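I have decided to wallpaper the downstairs bathroom. I'm posting this so there are witnesses.

It's a small room. Consolacion Aquino, who has hung paper in half the houses on my street, told me small rooms are the hardest because they are all corners. I thanked her and ignored her.

Samples: 12. I taped them up over the sink and we lived with them for 3 weeks. Guests came out of there with opinions.

My husband's vote was for "the plain one." None of them were plain. He meant the wall.

Big florals are back, apparently. My grandmother's hallway had peonies the size of dinner plates and we all made fun of it for 30 years, and now the same thing costs $65 a roll and comes with a waiting list.
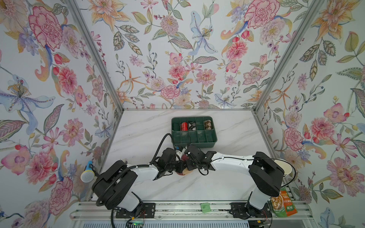 Anyway. Pattern repeat. If you have never bought wallpaper, this is the distance before the flowers start over, and it is how they get you. A big repeat means you cut off a yard of perfectly good petals every time you start a new strip.

I did the math for the rolls on the back of an envelope. Then I did it again and got a different number. Ordered the bigger one. Forgot the door exists, so now I own enough paper for a second door.

Every roll has to be from the same batch or the pinks don't match. Mine are from two batches. One is pink and one is what I'd call "ham."

The ham is going behind the toilet.

First strip went up beautifully. Took 15 minutes. I texted a photo to Consolacion and she wrote back "is the ceiling level?"

The ceiling is not level. The house was built in a spirit of optimism.

By the window I had a lily meeting the back half of a carnation. From the hall you can't tell. From the toilet you have nothing else to look at.

Teodoro next door came by to borrow a ladder, looked in for a long time and said "well, it's cheerful." I'm choosing to take that as a review.

One wall left. If anybody wants ham-colored peonies, I have a roll and a half. Pickup only.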